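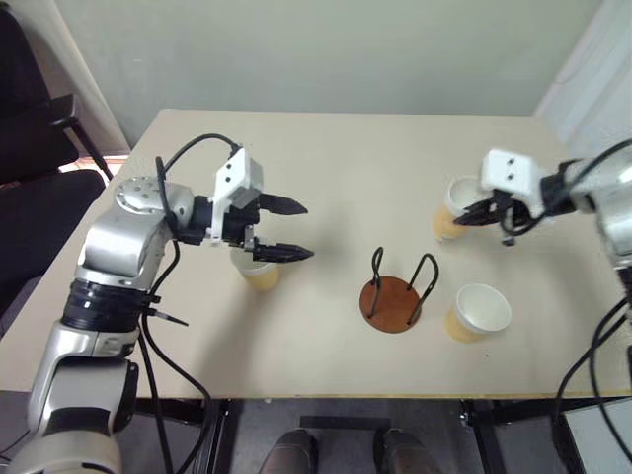

## 종이컵 거치대 '스틸라노', 무료 음료 코너 '그라티스'에 들어온다

12월부터. 복합상가 2층 무료 음료 코너 그라티스(Gratis)가 종이컵 거치대를 새로 들인다. 제품명은 스틸라노(Stilano), 공급은 생활용품 유통업체 드레스텍스(Drestex). 벽에 붙이던 플라스틱 원통형 디스펜서는 이달 말까지 전부 철거.

생김새는 단순하다. 둥근 갈색 나무 받침 하나, 그 위에 검은 철사 고리 두 개. 고리는 U자를 뒤집은 모양으로 서 있고 컵은 그 틀에 맞춰 놓는다. 뚜껑 없음, 스프링 없음. 조립할 것도 없다.

컵도 같이 바뀐다. 테두리는 흰색, 몸통은 누르스름한 황갈색. 기존에 쓰던 무늬 컵은 재고가 떨어지는 대로 끝이다. 베이지색 상판에 올려 두면 컵 테두리 흰색이 제일 먼저 눈에 들어오고, 나무 받침은 상판보다 색이 확실히 진하다. 색 조합에 대해선 의견이 갈린다. 따뜻해 보인다는 쪽, 테이블이며 컵이며 다 비슷비슷한 색이라 심심하다는 쪽.

### 왜 바꾸나

민원 때문이다. 운영 측이 지난 가을 이용객에게 설문지를 돌렸고, 회수된 74장 가운데 가장 많이 나온 불만이 "컵이 안 빠진다"였다. 두 번째는 "한꺼번에 여러 개가 나온다". 원통 안에서 컵끼리 꽉 끼어 버리는 문제다. 억지로 당기면 테두리가 찌그러지고, 찌그러진 컵은 대개 그대로 쓰레기통행. 하루 중에도 점심 직후가 제일 심했다고 한다.

위생 얘기도 나왔다. 컵을 빼려고 손가락을 안쪽까지 넣는 사람이 많다는 것. 원통 밑부분에 커피가 튀어 얼룩이 남는다는 지적도 설문지에 여러번 적혔다. 운영 측은 한동안 원통을 매일 저녁 떼어 닦았는데, 나사가 헐거워져 그것도 오래 못 갔다.

새 거치대는 닦는 게 간편하다. 철사 고리는 젖은 행주로 훑으면 되고 나무 받침은 마른 천. 드레스텍스 안내문에는 받침을 물에 담그지 말라고 굵은 글씨로 적혀 있다. 식기세척기도 안 된다.

### 어디에 몇 개

1차 물량은 50개. 음료 코너 본대에 우선 놓고, 나머지는 창가 쪽 긴 테이블과 계단 옆 서서 마시는 자리로 나눈다. 위층 회의실은 이번에 빠졌다. 회의실 이용자들 사이에선 벌써 불만이 나오는 모양. 운영 측은 "봄에 다시 본다"고만 했다.

가격은 개당 얼마인지 공개되지 않았다. 다만 1층 매장에서 같은 제품을 낱개로 살 경우 보증금 2000원을 내고 먼저 써 볼 수 있다. 일주일 안에 돌려주면 보증금은 전액 환불. 받침에 커피 자국이 남은 경우는 제외라고 한다. 영수증 필수. 영수증 없으면 교환만 된다.

컵 소비량은 하루 거의 1000개. 운영 측 집계다. 찌그러져 버리는 컵이 이 중 얼마나 되는지는 따로 세어 본 적이 없다. 12월 한 달 동안 버린 컵을 별도 봉투에 모아 무게를 재기로 했고, 결과는 게시판에 붙인다.

### 한 가지 걱정

넘어지지 않겠느냐는 질문이 제일 많다. 벽에 고정된 물건이 테이블 위로 내려오는 셈이니 당연하다. 드레스텍스 담당 부서 답변은 이렇다. "받침 무게가 있어서 보통은 괜찮습니다. 테이블 모서리에는 두지 마세요." 음료 코너 쪽도 모서리에서 한 뼘 안쪽으로 자리를 정하고 바닥에 작은 표시 스티커를 붙일 예정이다. 스티커 색은 아직 미정.

컵을 높이 쌓는 것도 금지. 원통 시절 습관대로 한 줄을 통째로 올려놓으면 위쪽이 흔들린다. 그때그때 조금씩 채우는 방식으로 간다. 그만큼 채우는 횟수는 늘어난다. 오전 담당과 오후 담당이 교대할 때 한 번, 점심 전에 한 번 더. 이 부분은 근무자들과 아직 얘기가 덜 끝났다. 예비 컵 상자를 어디에 두느냐도 문제인데, 지금 창고는 계단을 내려가야 한다. 음료대 밑 선반을 비우자는 안이 유력.

### 옆 카페도 관심

같은 층 카페 야녜스(Yáñez)도 거치대를 살펴보고 있다. 이 집은 포장 손님이 많아 계산대 옆에 빈 컵을 엎어서 쌓아 두는데, 줄이 길어지면 소매에 걸려 무너지는 일이 잦다. 카페 측은 철사 고리 높이가 자기네 큰 컵에 맞는지부터 확인해야 한다는 입장이다. 맞지 않으면 안 산다. 드레스텍스에 큰 치수가 있는지 문의했고 답을 기다리는중.

받침 색도 변수다. 야녜스 계산대는 어두운 돌 상판이라 갈색 나무가 묻힐 수 있다고. 밝은 색 받침은 현재 나오지 않는다.

### 이용객 반응

먼저 써 본 사람들 말은 대체로 짧다. "한 손으로 집혀서 좋다." "예전 것보다 낮아서 아이가 꺼낸다." "고리가 얇아 보여서 좀 불안함." 가방을 든 채로 커피를 받는 사람이 많은 곳이라 한 손으로 된다는 점은 꽤 점수를 딴 듯하다. 반대로 뚜껑이 없으니 먼지가 앉지 않겠느냐는 말도 있다. 운영 측은 밤에는 컵을 모두 치우고 받침만 남긴다고 답했다. 아침 7시 반에 다시 채운다.

개인 컵을 가져오는 사람에게는 해당 없는 얘기다. 개인 컵 세척대는 그대로 두고 위치도 안 바뀐다. 종이컵을 아예 줄이자는 제안이 설문지에 있었는데 이번 교체와는 별개로 다룬다고 한다.

### 일정

- 이달 말: 벽면 원통 철거, 나사 구멍 메우기
- 12월 초: 본대와 창가 테이블부터 설치
- 12월 중순: 계단 옆 자리 설치
- 12월 말: 버린 컵 무게 집계 후 게시

철거하는 날 오후 2시부터 5시까지는 음료 코너를 닫는다. 물은 1층 정수기 이용. 철거한 원통은 상태 좋은 것에 한해 필요한 입주 매장에 무료로 넘긴다. 신청은 음료 코너 카운터에서 선착순, 매장당 한 개.

거치대 파손 신고도 같은 카운터에서 받는다. 철사가 휘었으면 펴지 말고 그대로 가져올 것.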